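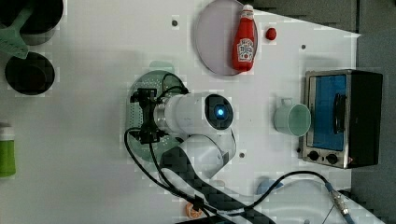

Ketchup on the plate, mug on its side, gripper over the colander.

Home > Forums > Arms & Grippers > Reviews

Brustell kitchen kit, after 70 hours

mwannasri
Bought the Brustell tabletop kit in May. Setup took an evening, the manual took two. It handles squeeze bottles fine and treats mugs as a personal insult. Support is a guy named Charoen who answers at night and is nicer than the product.

hudec_fan
What did you pay? Hudec wants 2,046 for theirs and the gripper is extra.

mwannasri
Less than that, gripper included. Then I paid 140 for the cable pack, so don't feel too bad.

K. Klinhom
I'd route that cable before it snags. Mine caught on a pot handle and took the pot along.

jirayu_w
Disagree with the whole review. Mugs are easy if you redo the wrist calibration. Page 7.

mwannasri
Page 7 of mine is the warranty card.

jirayu_w
Old manual then. Ask Charoen for the new one.

Landent_Lurker
Can it work the oven door? That's all I want to know before I spend money.

mwannasri
Got the handle once - then let go halfway. I'd wait for the next firmware.

jirayu_w
Or calibrate.

14 replies hidden | 7 shares
Contact | Forum rules | Back to top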